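Pink modelling clay, keeping it soft between sessions
Craft and Making > Clay and dough

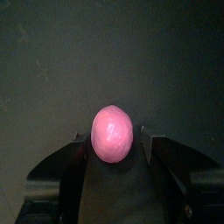
Replies (6)

osian_p
9 Sep 2025
The pink one is my question. Egg shape, bit taller than wide, still dimpled all over. I want it smooth before I add the feet and beak. If I roll it any more it goes round. What do people use?

Kendra MacLeod
Back of a teaspoon. Small strokes, top to bottom. Don't press.

clullberg_crafts
Is that air-dry or the oven sort? Makes a difference. With air-dry I'd use a damp fingertip and leave it 15 minutes, then go over it again. With oven clay keep water well away.

osian_p
Oven sort. Pugh, the 529 g block. I've had it since January and it has gone a bit stiff, so I can't get the creases out by hand.

HubertG
A spoon won't do much on stiff clay. You need to condition it again. Squash it flat, fold it, work it for 6 minutes or so until it bends without cracking, then make the egg from scratch. The creases are there because it was shaped too cold.

Kendra MacLeod
I don't agree that he has to start again. They're shallow creases. Hold it in your hands for a bit and then use the spoon. I've done whole sets of eggs like that, and squashing it flat is how you get air in it.

HubertG
You get air in if you fold it badly. Fold side at the front, press towards the open end.

Angharad Owen
I'd leave the dimples. My daughter's chicks all have them and they look better for it once the beak is on. The very smooth ones show every fingerprint.

Also keep the rest of the block in a lidded tub. Cling film on its own let mine go hard in the Wurnudov cupboard, though that one is next to the boiler.

osian_p
Thanks. Going to try the spoon on this one and condition the next two properly. Does anyone know if Stiranau softener is all right with Pugh clay?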